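Visit to the Penry basketball testing laboratory, Werholm

Penry opened its ball testing laboratory to club and league officials on Saturday, September 5, 2020. I attended on behalf of the regional league, which has used the Penry indoor ball in all senior fixtures for two seasons. Groups were limited in size and the tour lasted the whole morning.

Abhishek Katiyar, who runs the physical test section, took us first to the rebound rig. A ball is inflated to its marked pressure, left overnight at room temperature and dropped on to a steel plate from 1.8 metres, measured to the underside. Rebound height is read to the top of the ball. Each production batch supplies 46 balls for this test and the rest of the batch is held until the figures are signed off.

The wear machine is next door. It throws the ball against a plate at a fixed angle and speed, with circumference and pressure checked every 600 impacts. Katiyar showed us a ball that had gone out of round after a long run. The fault was in the winding – one layer had been laid unevenly – and could be felt by rolling the ball slowly on a flat surface.

Grip was the part our clubs had asked me to look into. Several guards complained last season that new balls were slippery for the first few games. Fatemeh Sharifi explained that the composite cover leaves the mould with a release agent on it, and that the washing stage was lengthened in July. Balls made after the change carry a batch number of 201 or higher, stamped beside the valve. Ours are all older. She advised wiping them with a damp cloth and using them in training before a match.

Her section also looks at sweat and cleaning products, as some sports hall cleaners harden the cover. She would not name any, but will send the league a list of ingredients to avoid.

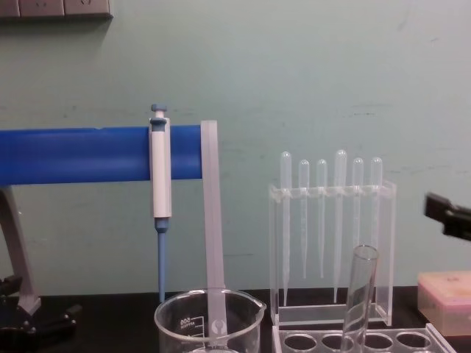 Bench in the chemistry room, with pipette stand and labware.

The last stop was the store, known on site as the Cellar although it is on the ground floor. Returned balls are kept on numbered shelves with the complaint form attached. Valve leaks are the most common entry, mostly from dry needles.

Questions were taken in the canteen by Masaru Takagi. Prices for next season are not fixed. The size 6 ball will move to the same cover as the size 7, which our women's clubs requested last year. Delivery of the new batches to leagues is planned before the first round of fixtures – I have asked for that in writing.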